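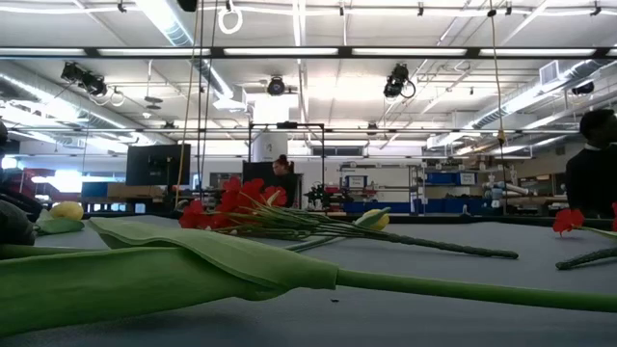

Figure 1. Artificial calla lily, carnations and tulips on the gray tabletop.

Sorting Artificial Flowers for Reuse
Stilari Project, Group 2
January 6, 2022

1. Background
The Stilari project looks at what happens to display decorations after an event is over. Our group was given the artificial flowers. They came from Stedidon, a rental shop in Ravadberg that lends table arrangements for weddings and school events. The shop gave us 954 stems that had come back in June. They were mixed together in boxes and the shop had no list of what was in them.

2. Method
We laid the stems flat on a table a few at a time and sorted them first by type, then by color. Bunches were kept whole - we did not pull carnations apart even when one bloom was damaged. Each stem was checked for bent wire, frayed petals and faded color.

Calla lilies were slow to sort. The bloom is wide and the stem is long, so they need more space than a closed tulip. After the first session we gave them a separate box.

3. Results
We ended up with 26 types. Most stems could go back to the shop after dusting. The red carnations had the most fading, mainly on the outer petals. The tulips held up well, though some leaves had come loose and had to be glued.

4. Problems
Our labels, printed on Wyss paper tags, fell off the smooth stems. They stayed on the bumpy ones. We switched to tying them with thread - slower, but they stayed put.

5. Next steps
The repaired stems still need to be boxed by color. We also want to test two ways of cleaning the petals before the final report.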